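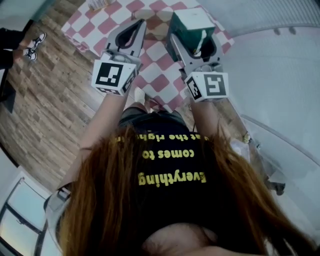 Checkered mat on the plank floor

Mat leaves a sticky film on wood floor
Posted by flarport_renter, February 2022

I have a pink-red and white checkered mat that I keep on a wood plank floor in my apartment. When I moved it last week the boards under it felt tacky and looked duller than the rest. I put the mat down in September and hadn't lifted it since. The tag says Clunolia and nothing else, so I don't know what the backing is. How do I get the film off without hurting the finish? My lease is up in 4 months and I'd like the deposit back.

holroyd_floors
Could be the backing breaking down and sticking to the finish. Start with the mildest thing. Put a few drops of dish soap in warm water, wring the cloth out hard, and wipe a small spot in a corner. Dry it right away. If that does nothing, try mineral spirits on a soft rag, again in a corner first, with the windows open. Most polyurethane finishes can take it. Wax and shellac are different, so ask the landlord what is on there before you go past soap. No scrapers, and don't leave a wet rag sitting on the boards.
The dull look may stay for a while after the tackiness is gone. Leave the mat off for 30 days and look again.

tacky288
just put a bigger rug over it

Cotisow
Had the same problem in a hallway. Soap got most of it, but it took 8 passes. I put a felt pad under the new mat - the kind marked safe for finished wood, not the cheap rubber mesh - and I lift it every couple of weeks to let the floor air out. Take photos for your landlord before you start.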